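How to Get Tea and Coffee Stains Out of Mugs

If you drink the same thing from the same mug every day, a brown ring will build up on the inside no matter how well you rinse it. The stain comes from tannins, which cling to the glaze and cling harder where there is already a little mineral scale from the water. Dish soap is made for grease and does very little to either one.

The method below uses baking soda first and vinegar or citric acid second. I have used it on everyday mugs, a teapot and the inside of a steel travel cup. It takes 16 minutes of soaking plus a few minutes of rubbing.

What you need

Baking soda
White vinegar, or citric acid powder
A soft sponge or cotton cloth
An old toothbrush for handles and tight corners
A kettle

Before you start

Check what the mug is made of. Glazed stoneware, porcelain and glass can all be cleaned this way. Skip the acid step on anything with metallic trim, on unglazed clay, and on mugs with a hand-painted design that sits on top of the glaze. If you can feel the paint as a ridge on a smooth surface, treat it gently and use baking soda only.

Look for hairline cracks too. A stain that follows a thin line has gone under the glaze. You can lighten it, but it will not come out fully.

Step 1: Wash and empty

Wash the mug with dish soap and warm water, inside and out, and rinse it. Any film of milk or oil left behind will keep the baking soda from touching the stain.

Step 2: Rub with paste

Put a heaped teaspoon of baking soda in the mug and add water a few drops at a time until it is the thickness of toothpaste. Rub it around the inside with a damp sponge. Go slowly around the rim and the place where the wall meets the base. Light stains will be gone at this point, and you can rinse and stop.

Mugs with a raised pattern on the outside collect grime in the low spots. Work the paste in with the toothbrush and small circles, then do the same where the handle joins the body. 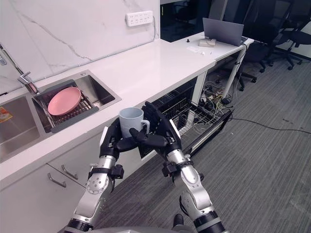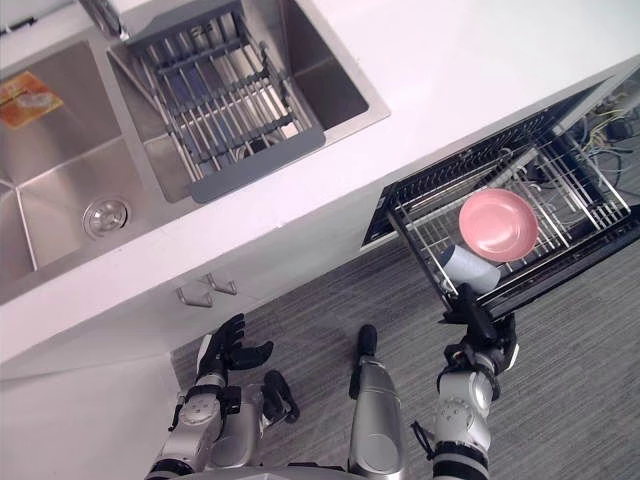
Step 3: Soak

If there is still a ring, rinse out the paste and add one teaspoon of citric acid, or fill the mug a third of the way with white vinegar. Top up with hot water from the kettle. Let the water sit for a minute after boiling before you pour it, especially in winter when the mug has been in a cold cupboard. A sudden change in temperature can crack an old mug.

Leave it for 16 minutes. Longer does no harm on plain glaze, but I have not seen much change after that.

Step 4: Rub again and rinse

Pour the liquid out and go over the ring once more with the sponge. Rinse twice with clean water. If you used vinegar and can still smell it, wash once more with soap.

For very old stains, repeat steps 2 and 3 the next day. My worst case was a stoneware mug from Povach that had been used for black tea for years, and it took three rounds.

What to avoid

Steel wool and green scouring pads work fast, but they leave fine scratches that hold the next stain. Gray marks left by spoons are a different problem. They are metal rubbed onto the glaze, and the baking soda paste usually lifts them with a bit more pressure.

Do not use bleach together with vinegar or any other acid. The mix gives off a dangerous gas. If you have used bleach on a mug, rinse it well and leave the acid for another day – or skip it.

Keeping stains away

Rinse the mug soon after you finish. Tea left to dry overnight does most of the damage. Once a week, give each mug a quick rub with dry baking soda on a damp cloth.

Hard water makes all of this worse. When I lived in Grornembridge the kettle furred up in a month, and the mugs stained faster there than anywhere else I have lived. Descaling the kettle in January and again every few weeks after that helped a good deal.

Travel cups

Steel cups can be soaked with baking soda and hot water, lid off, for an hour. Take the rubber seal out of the lid and wash it separately. Put the seal back only when it is fully dry, and store the cup with the lid off.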